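Home | Stores | Staff Guidance | Forms | Contact
We use cookies to improve this website. Accept | Manage settings

Sorting Tables and Rubber Bands: Frequently Asked Questions

Which items should be returned to the Werthorpe store?
All rubber bands in usable condition, whatever their size. Split or perished bands should be discarded by the department concerned.

Do the bands have to be sorted by colour?
Yes. Bands are issued by colour, and a mixed return cannot be booked in. Green bands go in the white bin, and tan bands in the yellow-orange basket.

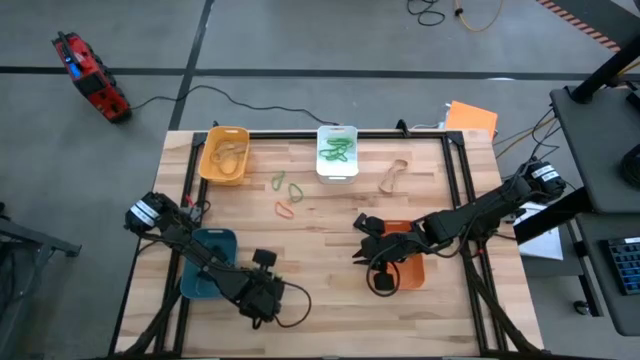
Anum Durrani has asked whether a department with only a handful of bands might send them unsorted in an envelope. It may not; small returns are sorted at the table in the same way as large ones.

How many bands may be requested at one time?
Up to 156 of any one colour. Requests above this number must be approved by Zarmeena Gondal before the end of the month.

What should be done with bands left on the tabletop?
They should be placed in the correct basket before the table is handed over. Twisted bands should be straightened first, as they catch on others when lifted out.

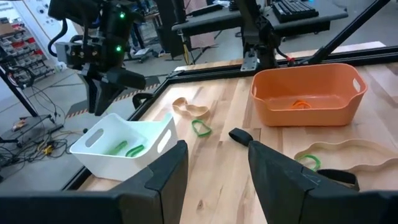

Bands of uncertain colour are to be set aside and shown to the store clerk.

May other articles be left on the table?
Trays, cups and similar small articles may remain while sorting is under way. They should be cleared at the close of the session.
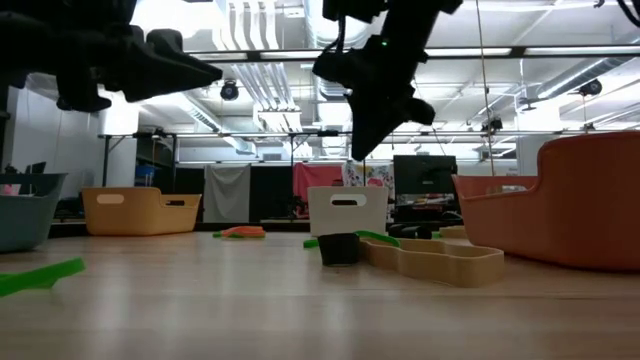
Baskets and bins stay with the table and may not be borrowed by the Ulham office.

When is the store closed?
For stocktaking, during the first week of December.

Last revised 11/09/2018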